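Search the notebook Search

2026-01-16
Basket table, surface and prop notes

Swapped the old gray cloth for the peach gridded mat this morning. Sayaka had been asking for it since November, mainly so that we can put things back in the same place without tape marks all over the table. It came folded, and the creases were bad. I left it under the two heavy boards for 60 minutes, then turned it over and gave it another 18. Better, still not flat. It is up against the wall now and I have stopped fussing with it.

The wall needs a wipe at some point. Regular cleaner left a shine on the other one, so use plain water and the soft cloth.

Basket: we are on the wicker one with the lid and the green lining. The Paewai basket is back on the shelf, its handle has started to split and Aoi got a splinter from it. The lining in this one doesn't stay put. I tacked it at four points inside with green thread, then took two of those out again because they pulled the rim fabric too tight and small items sat up on the fold. Leave it loose. If it has to come out for washing, cold water only, and don't iron it - the last lining shrank and never went back in properly.

Weights, from the kitchen scale, for the prop sheet:
basket with lining, empty: 700 g, give or take
green cube: not done, scale battery went

Aoi wants the cube on the sheet as "block, green, matte" so it doesn't get mixed up with the shiny one from the Stekix box. Fine by me. I have changed the label on the drawer too.

Order of setting out, as agreed with Sayaka:
mat first, back edge to the wall
basket on the left, lid side to the back
soft items in the basket, lid left up
cube last, on the mat to the right of the basket

We tried it with the cube in the basket as well and it kept getting lost in the lining, green on green. Sayaka would like to try a different lining color. I'd sooner change the cube, there are 3 other colors in the drawer already.

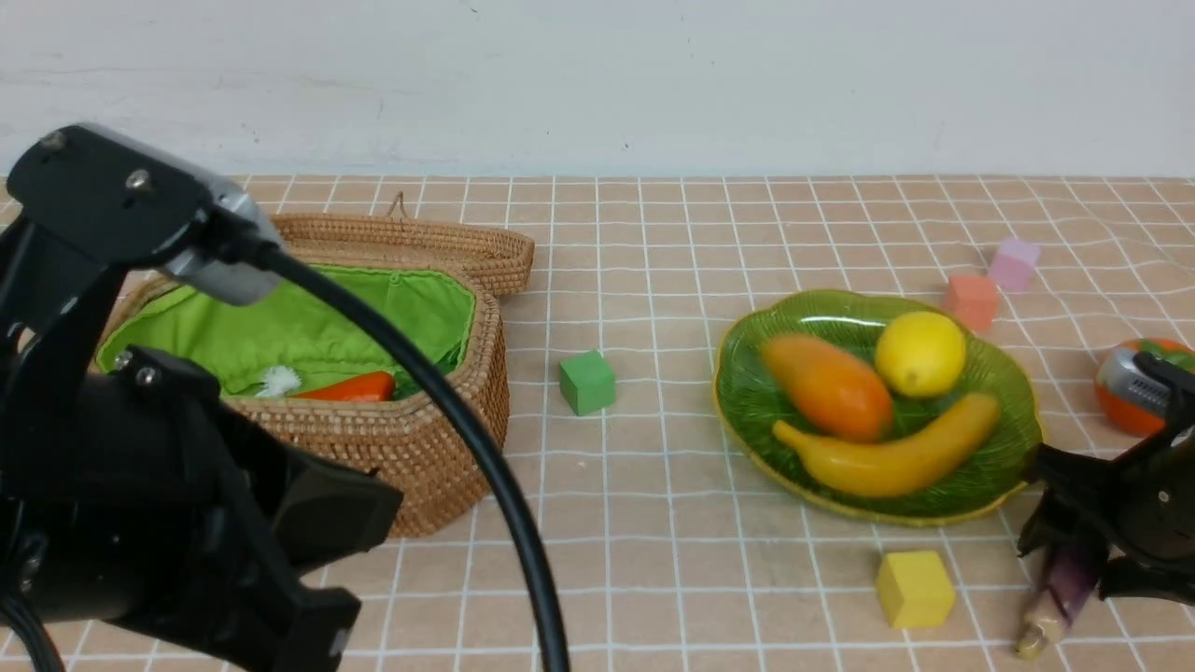
2 min read

White fluffy piece and the red-orange one are both in, on the lining, with the red-orange one lying along the front. The white one sheds. I picked bits of it off the mat with tape twice before lunch, and it should go in its own bag when we pack up.

Ripples on the right half of the mat are the ones to work on. Aoi suggests rolling it the other way overnight, grid side out. Will do that tonight and check the back edge in the morning.

To get: scale battery, green thread, small zip bags.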